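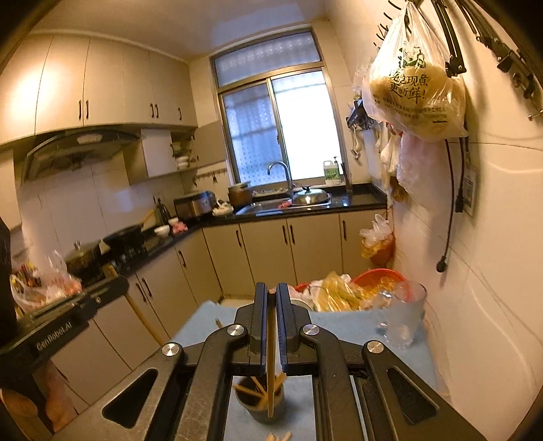

*Wooden sticks, a small dark cup and a clear tumbler on a light blue covering.*

Home | Files | Versions | Issues | Contact

# Pernura Kitchen Words

Pernura is a word list for everyday kitchen items, with short definitions and the regional names people use for them. It was put together by Noelia Mateos from notes sent in by home cooks, and it is kept as plain text so that anyone can open it.

## What is in the folder

- `terms.csv` – one row per term, with the preferred name, other names and a definition
- `regions.csv` – the region codes used in the first file
- `notes/` – longer remarks on terms that caused arguments, such as "skewer", "pick" and "stirrer"

The list covers 13 groups, from cutlery to storage. Each group has its own code, given in the second column. Definitions are kept under 100 words.

## Format

Files are UTF-8 with commas between fields. Other names are separated by semicolons inside a single field. A blank region means the name is used everywhere we asked. Please don't sort the file by hand, as the row order is used to link terms to the notes.

## Changes in version 2

- "Tumbler" and "glass" are now separate terms. A tumbler may be plastic.
- "Cup" no longer includes measuring cups, which moved to the baking group.
- Spelling follows American use. British forms are listed under other names.
- The July corrections from the Dumus reading group are in, except for the ones on bread knives.

## Known problems

Coverage is uneven. Baking and drinks are in good shape – storage is thin, and the names for lids are mostly guesswork. Two region codes, URK and FUR, were assigned by mistake to the contributors Urkel and Furukawa. They are still in the file so that older copies load, but they don't stand for places and should be skipped.

## Use

The list is free to copy and change. If you publish a changed version, give it another name and say which version you started from. Corrections can be left under Issues, with the term and the region in the title.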